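Unit 6: Grid symmetry and word counts

A standard 15 by 15 grid has 225 squares and keeps half-turn symmetry: if row 1, column 4 is black, so is row 15, column 12. Check this before any fill is entered.

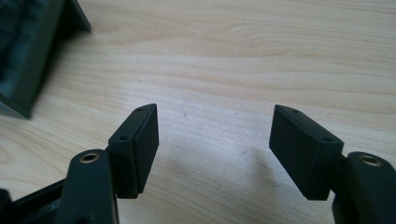 *R. Abubakari, course instructor, Puzzle Construction I*

Two-letter entries are not allowed. Every white square must be checked, meaning it belongs to both an across and a down entry. Keep themed answers in matching rows of equal length.

**Homework:** fill the Mondby practice grid, using at most 6 three-letter entries. Due in February.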